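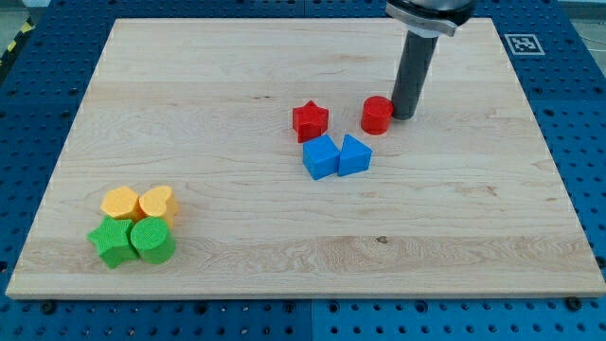 Fultex block set, reviewed after 2 months of use

We bought two sets in November for recording pushing and sorting demonstrations. Maja Michalski and I have logged 3,248 episodes with them so far, most around 35 seconds long.

The shapes are well chosen. Stars and hearts give the policy something to work out about orientation, which cylinders don't. Red, blue, green and yellow are easy to tell apart under our lights.

Complaints: the cylinders tip over if you push too high, and the pentagon drifts when nudged at a corner. We kept those episodes but tagged them. The lid on the storage box split in the first week - Fultex sent another.

Four stars. I'd order a third set before trying the Somogyi ones again.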